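To: jomwood-members list
From: Jomwood Tenants' Association, Office of the Secretary
Date: Oct 21, 2018
Subject: Re: Common room hours and heating charge

A member in the Carrillo building wrote:

> The notice in the lobby gives new hours for the common room but
> says nothing of the heating charge. Is it still billed to all 39
> units, or only to those who book the room? Also, the new key
> does not turn in the side door.

The Association thanks the member for this inquiry. The heating charge remains shared equally among all 39 units through April. Households that book the room for a private event pay a separate fee of 6 dollars per hour, billed with the next month's rent.

The side door lock was replaced by Sivico under work order 2109. Keys issued before that work will not open it. Members whose new key does not turn should return it to the office for exchange at no cost.

Requests to reserve the room must be received in writing ten days in advance. Telephone requests are not accepted. The large table may be used without booking during open hours, and the building blocks kept for general use may be left out on it until closing. 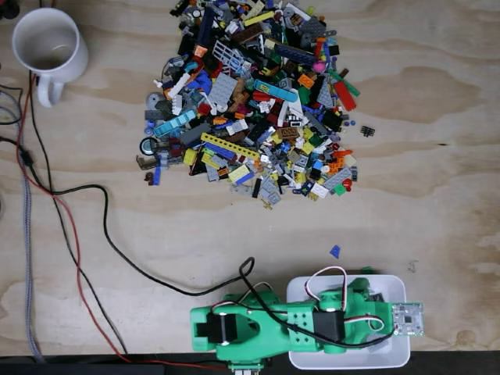
Bookings for April will open once the Bridulance contract has been signed. Questions on individual bills should be sent to the office and not to this list.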